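Thursday nights on the wrist camera
Students at Urlow are teaching an arm to pick, and most of the work is in the fingers

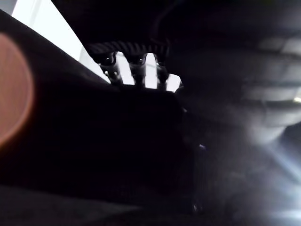

The automation club at Urlow College began the year with one arm, a two-fingered gripper and a rule sheet for the Salar Cup, the regional picking contest held in August. Teams have 10 minutes to move 8 small parts from a tray to a rack. Driving the arm by hand is allowed in practice and barred on the day.

Roxana Toma, who teaches control engineering and runs the club, had the students fit the camera at the wrist. A fixed overhead camera gives a steadier picture, but the arm blocks its view during the last stage of each pick. The wrist camera moves with the tool. It also gives up a good part of its picture to the gripper, and close objects fall out of focus.

Fadime Saraç and Ewan Mahuika handle the vision code. Their first version searched the whole picture for edges and kept finding the gripper's own finger. The current one masks the finger and measures only what is left. Exposure was harder. With a bright background the automatic setting darkened everything near the tool, so they now lock it before each run.

"We lost three weeks to the blinds," says Saraç. "The code was fine at night."

Gadisa Endale looks after the mechanical side. He strips and checks the linkage after every 2000 cycles and records the play at each joint in a paper notebook. Anything over the club's limit is shimmed or replaced.

Last year's entry, Nornero, placed 7 parts and dropped the last on the rack. Apinya Hemmin, who wrote its motion planner, has since cut the approach speed and added a short pause before the fingers close. The pause costs time on every pick. Mahuika wants it shortened, and the two will test both settings on Thursday.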